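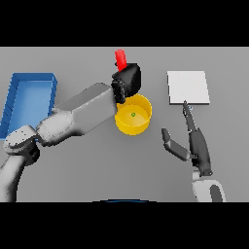 Posted by Seraina Zwahlen, May
Print this page | E-mail this thread

Righto, budget thread, because three of you have asked me over the past fortnight how a little shop like ours goes about buying two robot arms without losing the house. Get a cuppa, I do go on a bit.

First up, we haven't bought them yet! We are at the stage where everything lives in simulation and in a spreadsheet, and I've come to love this stage, mostly as mistakes in it cost me an afternoon and a bit of pride.

The plan for the Kurkstead bench is a mixed pair. One arm carries a plain black gripper, the other gets a proper hand with fingers. Guido (Benedetti, my business partner, you'll know him from the forklift thread) wanted two hands. I wanted two grippers. We're still friends.

My case for grippers is boring and it's all money. Look at the left arm holding that red block over the yellow container. A good half of our work is pick up a thing, hold it over another thing, let go. You don't need fingers for that and you certainly don't need to pay for them.

Guido's case for the hand is the flat stuff. He put a thin white plate in the sim for exactly this argument, and there's the hand with one long finger out at the corner of it. He reckons lifting an edge is a finger's job. I've watched him lose an entire evening on this and I'm coming around, slowly, though I haven't told him so (hello Guido).

So the compromise is one of each, which made the quotes harder to compare, naturally. Vallell quoted the arms and the gripper together and wanted the hand as a separate line with its own support contract. Ivanov quoted the lot as a bundle. The bundle looked dearer until I added the lines up properly, late at night, with biscuits.

Things that were missing from at least one quote: freight to us, mounting plates, the emergency stop, spare fingertips, and a second day of training. Ask for every one of those in writing. I rang and asked nicely and they were lovely about it, but the number did go up.

The spare fingertips deserve their own post. A set came in at $2,052 and I had to go for a walk around the block. I'd budgeted for two sets a year. I've now budgeted for one and a stern word with everybody.

Lead times! The arms are 4 weeks. The hand is 19. If you take one thing from me, please put the slowest item at the top of your planning sheet and work backwards from it, or you'll be paying rent on bench space at Stotport for the whole of winter with one arm sitting there looking at you.

Which brings me to reach. We had both arms coming in from the near side of the table, and in the sim the left one stretches right across a corner of the blue tray to get to the middle. I'd had that tray down as fixed in place. I've since pencilled in a bit extra for a movable mount so we can try it further out, and I'd much sooner pay for a bracket than for a longer arm.

Someone asked whether you can trust a simulation for purchasing. For reach and layout, I've been happy to lean on it. For grip, I wouldn't sign anything on it. Our grey tabletop is a beautifully clean, flat thing and my real benches have had twelve years of coffee and contact adhesive on them. We've asked both suppliers for a trial day with our own parts before any deposit goes down.

Rough order I'd do it in, if I were starting over: list the jobs, sort them by how often they happen, mock up the bench, argue, get the quotes, argue again, then ring someone who already owns the thing and ask what broke first. That last phone call saved me more than all the haggling did.

Still undecided: lease or buy on the hand. The lease works out kinder in the first year and a fair bit worse by the third. If any of you have leased one, I'd love to hear how they treated you when it came time to hand it back, especially over worn joints. Replies are open, and I'll get to them after the school run.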